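The Small White Table by the Bed

By Rehema Kirui

When I moved to my flat in Ketcombe, I bought a bed, a lamp and nothing to put the lamp on. For 16 weeks it stood on the floor. A nightstand is the last piece we think of, and the one we touch first each morning. 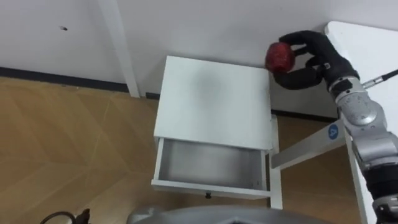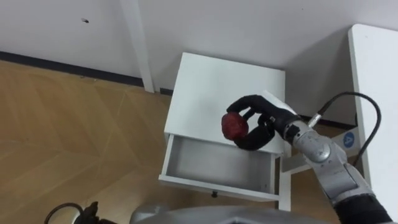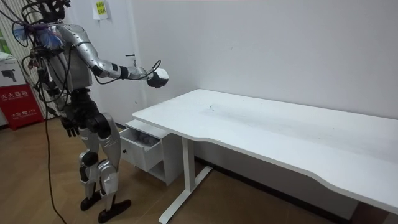
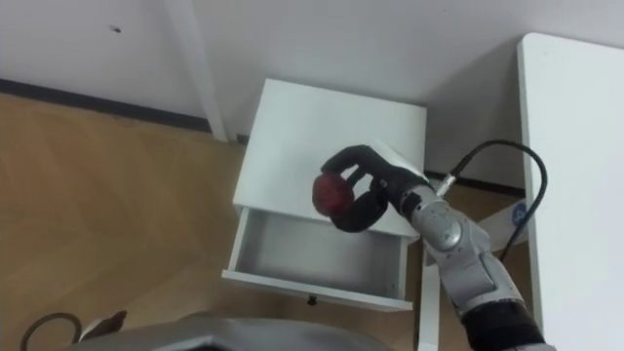 White furniture against pale walls, over a wood-look floor.

Why one drawer is enough

Anika Mercado fits out small bedrooms for Holloway, and she prefers a white nightstand with slender legs and a single drawer. The floor stays visible under it, so a narrow room feels wider. A small dark knob is easy to find when you are half asleep.

She asks her clients to empty the drawer completely every April. Old receipts go away. What returns must be something you use at night: glasses, a pen, hand cream. Fruit may stay in it until morning, she told me, but not longer.

My own drawer took 2 evenings. I found 43 buttons, and I still do not know from which coats they came. The lamp now has its place, and I keep an apple beside it.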